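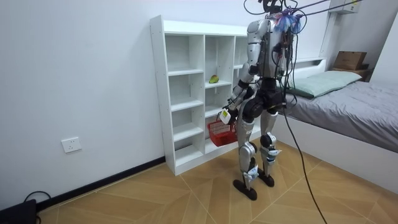
Basket in the left hand, front of the shelves. Bedroom setup at the Halvorsen open day.

Is the Halvorsen open day worth the drive for a parent with a kid who likes robots?

Posted by stirkia_mom

We live in Stirkia and it's 35 miles each way. My son is 11 and has been asking to go to the next open day at the Halvorsen building in Laltstead. The page for it says "live household tasks" and not much else. I found the picture at the top on their events page and it looks like a bedroom with shelves in it. Does the robot do anything you can follow from the visitor side, or is it mostly talks and posters? Also, is there parking, and how early do you need to get there? He does fine with waiting if there is something at the end of it.

Posted by gravelroad

We went on 14th February. It's worth it if he likes watching how things get done. There is one talk first, maybe too long for a kid, and then they let you in to watch in small groups. The task we saw was fruit, a shelf and a basket. That's the whole demo, and it goes slowly.

They also have a monitor outside the room that shows the view from the head, and my advice is to spend your time there.
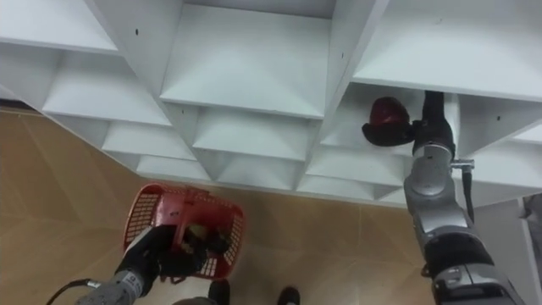

Grasping is what I went for, so I asked a lot of questions about it. The staff member at the screen was patient and said hard, regular shapes are easier for them than soft or uneven ones. A shelf makes it worse, as the hand has to fit in the opening along with whatever it's holding. You can see that with the dark red thing in the right gripper, which is up against the underside of the shelf above it. The left hand has the basket in that shot, tilted over, with a couple of items in it. If your son has a question, have him ask it at the screen. The people in the room are busy.

Parking is in the lot behind the building, off Wurnitz Road. It was full when we left but fine when we got there. Bring a jacket -- the line is outside.

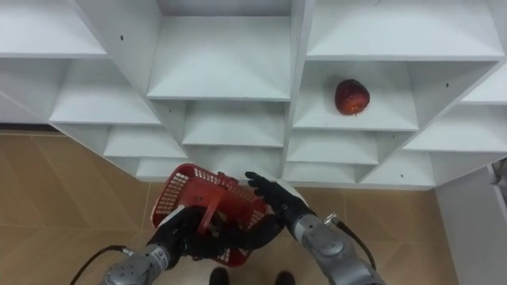

View from the head, one apple on the shelves and both hands down by the basket.

Posted by tellmewhen

Went in November, didn't stay long. Talk was boring. The robot part was ok. No food there. My daughter is 4 and she was done after ten minutes but an older kid would probably be fine.

Posted by L. from Laltstead

Adding to what gravelroad said. You need to sign up for a group time at the front desk when you come in, and the early ones go first. We got there right at opening and still had a wait before ours. You can skip the talk and keep your group time, I asked.

There are stairs up to the demo floor. The elevator is on the other side of the building and you have to ask for it. The building itself is from 1857 and there's a small display about it in the hall, which gave us something to look at while we waited.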